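Forums > Hardware > Grippers & End Effectors > Handheld grippers – stiff jaws or soft pads?

Handheld grippers – stiff jaws or soft pads?

dalva_a
February 9, 2025
Trying to pick one handheld set for tabletop stuff. Down to Kostar and Hornlow. Budget is up to 3000 for the pair incl. cameras. Main worry is grip on skinny round things – lamp stems, bottle necks. Anyone run both?

seoah.seo
Go by what you'll pick up, not the spec sheet. Lamps are a good test, top heavy and the shade gets in the way. I grab low, left hand on the base, right hand free to steady. 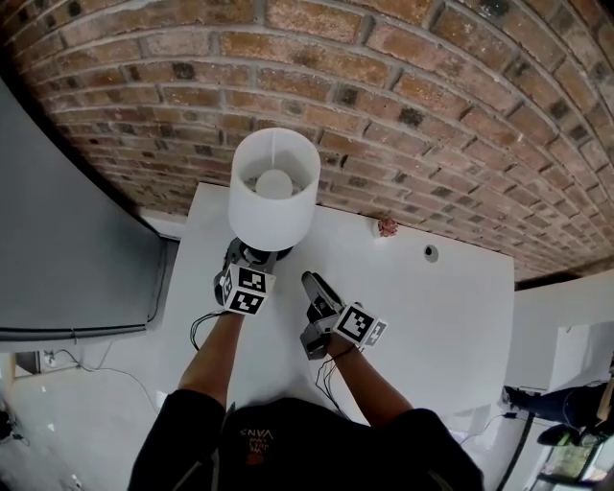
Left one closed on the lamp base, right one open. Marker cubes on both.
12 likes · 3 replies

dalva_a
ok that's the kind of grab I need. Do the cubes get in your way?

seoah.seo
Not at the base. Near the shade, yeah, you learn to roll your wrist out. Cables bug me more tbh

dhmin
Disagree on grabbing low. If your arm comes in from above later you'll never reach the base at that angle. Teach it the stem. We threw out 290 demos over exactly this, all base grabs, none of them reachable.

seoah.seo
Thats your arm mount tho, not the gripper. Ours is side mounted, base is fine

dhmin
Fair. Still think she should record both.

gaeun_s
Pads matter more than any of this. Ridged rubber with a cupped shape will center a round stem for you. Flat pads let it roll. Also check what the wide lens sees before you buy, half the view can be your own gripper. 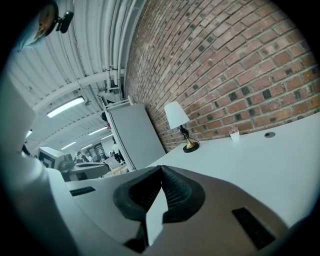

CATEGORY: Cameras & Lenses

dalva_a
wow that's a lot of ceiling. Is the lamp big enough in there to be any use?

gaeun_s
It's small but its there, and you get the wall and tabletop for tracking. I'd take wide over narrow every time. Crop later if you want.

dhmin
Nope. Narrow lens, fixed exposure. Ceiling lights wreck auto exposure when you tilt up. Had to relable a whole batch by hand.

gaeun_s
So lock exposure on the wide one?? Same fix

dalva_a
Leaning wide + soft pads then. Will borrow a set in March and post grip numbers for both.

14 shares · 378 views

Related threads
Geum controller drops frames over long USB
Devness pads – do they wear out?
Marker cubes: printed or sticker?
Syncing two wrist cameras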